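Notebook, hand-held gripper trials
November, written up after tea
Posted by the bench two lot

Second go at the Clusitz against the old Drotden, both held in the hand this time. I did 40 grabs with each, same cups and bottles, same order, and swapped hands halfway so my bad wrist didn't skew it.

Clusitz is the nicer one to hold, no question! The trigger has a bit of slack for the first few millimetres (I've grumbled about this before) and then it bites quite suddenly, so on thin things I kept squeezing too hard. Drotden is smoother but oh, the weight. After 30 grabs I was resting my elbow on my hip.

Dropped 12 with the Drotden and only seven with the Clusitz, nearly all on the narrow bottle necks. Finger pads want changing before we blame the linkage. I've ordered the softer ones from Mavromatis.

Fisheye lens is staying on. It bends everything towards the rim, but I get the table and most of the room in one go, and the old lens lost the object whenever I tilted.
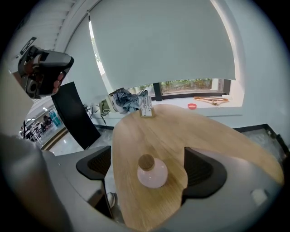
View from the gripper: corked vase on the oak-coloured table, blind most of the way down.

Still to do: log trigger travel properly, and try the Gorkholm mount if the screws fit.

Comments

benchrat: Which pads were on the Drotden? Mine went shiny after 1000 cycles and dropped everything.

tin_lid: Slack in the trigger is the spring, try the shorter one.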